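Rest times for home-roasted coffee, revisited

I have been asked twice this month why I no longer drink a batch the day after roasting it. The short answer is carbon dioxide. The longer answer takes up the rest of this post, and most of it concerns things I got wrong in January.

Roasted beans hold a good deal of gas. It leaves quickly at first and then slowly, and the rate depends on the roast level, the storage temperature and whether the beans are whole or ground. While much of it is still in there, it gets in the way of the water. The bed swells, the flow becomes uneven, and the cup tastes sharp and thin even when the dose and the grind are right.

In January I blamed the grinder for this. I moved the burrs four steps finer over a week, got a bitter cup instead of a sour one, and wrote a post complaining about it. Nigel Bramwell wrote to say that the same beans, left alone for another week, would probably want the original setting. They did.

My method now is dull. I roast 151 g of green coffee at a time, which is what the drum handles evenly. The batch cools on a steel tray until it is at room temperature all the way through. It then goes into a foil bag with the air pressed out, and the bag goes on a scale.
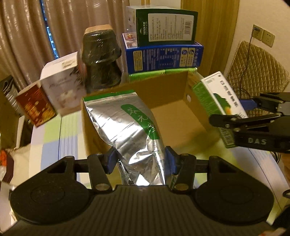 Kolbrún Thygesen
Home roaster and writer of this blog

Weighing the bag is less useful than I had hoped. If the seal is sound, the gas stays inside and the reading hardly changes, although the bag swells and displaces a little more air. If the bag has a valve, gas escapes and the weight falls, but by amounts close to the limit of a kitchen scale. I kept readings for 49 days and would not draw a curve through them.

Tasting was more informative. I brewed the same recipe each morning: 16 g of coffee, water just off the boil, and the same paper filters. For the lighter roasts the sharpness faded during the second week and the cup was steady after that. The darker ones settled in under a week and went flat sooner. Zoila Pacheco roasts darker than I do and reports much the same, though she brews in a stovetop pot, so the comparison is loose.

Storage matters more than I had allowed for. A batch left on the shelf above the oven aged noticeably faster than its twin in the hall cupboard. Freezing works well if the bag is sealed first and comes back to room temperature before it is opened. Otherwise water condenses on the beans. I lost most of a batch to that.

I have also stopped grinding the night before. Ground coffee gives up its gas far more quickly, and it takes the aroma with it.

Next I want to repeat the cupboard test with a washed coffee and a natural from the same farm, roasted to the same colour. The green beans are ordered. The filters are not, and I am down to the last few in the packet.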